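Zerodix 8x32 monocular: use in church and abbey interiors

Most monocular reviews are written for birders and hikers. My own use is architectural: ceiling frescoes, capitals, organ cases, glazing in clerestories, all viewed from floor level, usually in poor light and with a barrier between me and the thing I want to see. The Zerodix was bought for that purpose and has been used in the nave and library at Skornance, in the chapter house at Allum Priory, and in several parish churches between the two. I paid full retail.

Specifications and build

Magnification is 8x with a 32 mm objective, giving a 4 mm exit pupil. Stated field of view is 101 m at 1000 m, or a little under six degrees. Weight without the pouch is 278 g. The body is a roof prism design with rubber armour in dark grey, which does not draw the eye of attendants. The eyecup twists out and has two click stops. The inner stop suits my glasses; the outer is too long for anyone wearing them. The tripod socket is standard and sits directly under the balance point.

The focus ring is at the objective end. It takes a full turn and a bit from close focus to infinity, slower than I would want for wildlife but well suited to a vault that is not going anywhere. Travel was stiff in an unheated crypt in March and normal everywhere else.

Optical performance indoors

Central sharpness is good. From the crossing at Skornance I could read the painted lettering on the drum below the dome, including the contracted forms, and could separate the original plaster joints from the later repair in the southwest pendentive. Sharpness falls off in the outer quarter of the field. This matters less than it sounds with ceilings, where the eye stays near the centre and the instrument is moved, but it is noticeable on long inscriptions running around a cornice.

Colour is slightly warm. Gilding looks richer than it should and blue grounds lean toward green. I would not use it to make notes on pigment. Chromatic fringing is well controlled on stonework and visible on leading seen against a bright sky. The usual advice to keep the window edge out of the field applies.

The 4 mm exit pupil is the reason to accept the extra weight over a pocket model. With the nave lights off, at five in the afternoon, the Zerodix still gave a usable view of the choir stalls. I compared it on the same bench with a Thaweesak 6x16, a $39 instrument that many people already own. The Thaweesak is steadier in the hand and fits a shirt pocket, but its image had gone to mud by that hour and the carving on the misericords could not be made out.

Close focus

The manufacturer quotes two metres. I measured slightly more than that. It is adequate for objects in display cases and for manuscripts set well back behind glass. Anyone who wants to examine seals or enamels at arm's length should look at a museum monocular, some of which focus to 40 cm or nearer.

Handling and fatigue

Eight power is at the limit of what I can hold steady while looking straight up. With the head tilted back, my useful viewing time is short before tremor takes over. Sitting low in a pew with the elbows on the rail behind helps considerably. So does bracing against a pier, where this is permitted. Tripods are refused at Skornance and allowed at Allum on application. A monopod was accepted at both without comment.

The wrist strap is thin and its attachment lug sits where the thumb wants to go. I replaced it with a neck cord. The pouch closes with hook-and-loop tape, audible across a chapter house during an office. Open it outside.

Faults

The objective cap is a push fit and loosened within the first week. The eyepiece cap has no tether. There was a speck of debris on an internal surface, visible only against sky and not affecting the image. The manual is a single folded sheet covering four models and gives no eye relief figure for any of them.

Conclusions

Recommended for ceilings, upper glazing and stalls in low light. Less suitable for case objects, for colour work, or for visitors who want something to forget about in a pocket. If most of your visits are on bright summer mornings, the smaller Thaweesak will show you much of the same detail for less money and less strain on the neck.

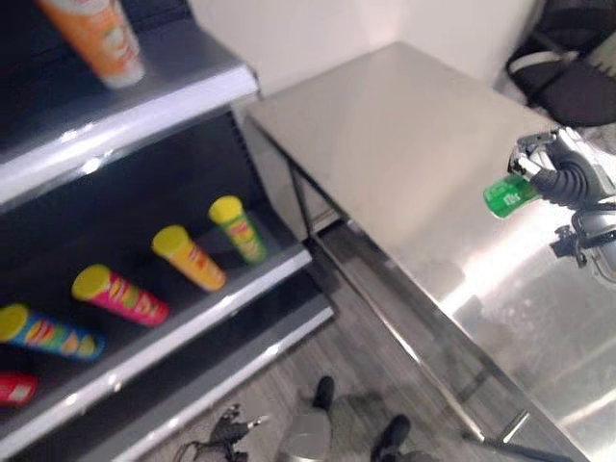
Keisha Baptiste writes that she used the same model on the Sunday tour at Allum and found the outer eyecup stop workable with contact lenses, though the tour moves too quickly for the slow focus. She would take a 6x30 over either of the two tested, for the wider field, and asks whether the warm cast is present in the 10x version. I have not used the 10x and cannot say.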